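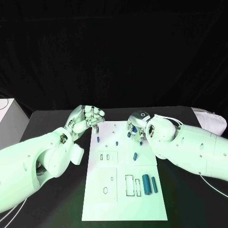
Right hand drops small pegs after a few minutes of running

Posted by benchrat_tom

I have a two-arm setup doing a peg sorting job on a black table. The pegs are blue, different lengths and thicknesses, and they get picked up and moved to outlined spots on a white work sheet. The left hand has been fine since March. The right hand picks normally for a while and then starts letting go early. The fingers go slack for a moment and close again, and by then the peg is down on the sheet. The log shows a short communication dropout on the right hand each time, never the left.

It usually starts after about 400 cycles. If I power everything off for lunch it behaves again for a while. I already swapped the finger pads and lowered the grip force, and neither made a difference. The controller is a Rendura and the hand driver board is the Ditumier one it shipped with. Is this the board overheating, or should I be looking somewhere else?

Lavanya Naidu

I would look at the cable before the board. A dropout on one hand only, with the fingers going slack and recovering, is what I saw on ours when a conductor had broken inside the insulation near the wrist. The outside of the cable looked perfect.

Look at where your cables loop over the top of the right wrist. When the hand bends down to pick, a loop like that can get pulled tight, and it flexes at the same spot on every cycle. Ours failed at the point where the cable left the connector.

To check it, stop the program, keep the hand empty and put the arm in a slow hold with the emergency stop within reach. Stay outside the reach of both arms and have the wrist rotate back and forth through its picking range at the lowest speed while you watch the log. If the dropouts line up with one wrist angle, it's the cable. If they come at random angles and only once things are warm, go back to suspecting the board. Then power off and lock it out before you touch any wiring. The wrist opening is a pinch point and the fingers can close when the link comes back.

We replaced the cable, left more slack and tied it down on the forearm side only. Ran 500 cycles afterward with no drops.

One more thing - change what the hand does when it loses the link. Ours was set to release. With light pegs it doesn't matter much, but I wouldn't leave it that way for anything heavy. On the Prendergast software it was under the fault settings, and I don't know where Rendura puts it.

gk_16

Had the same thing, it was the board. Put a fan on it.

Marcus P.

Check the firmware too. We had an Aseck hand that dropped parts until we updated it, though ours did it on both sides, so it may not be your problem. I'd swap the left and right driver boards before buying anything, with the power off, if yours are the same part and you can set the addresses again. If the fault moves to the left hand you have your answer. If it stays on the right, do what Lavanya said.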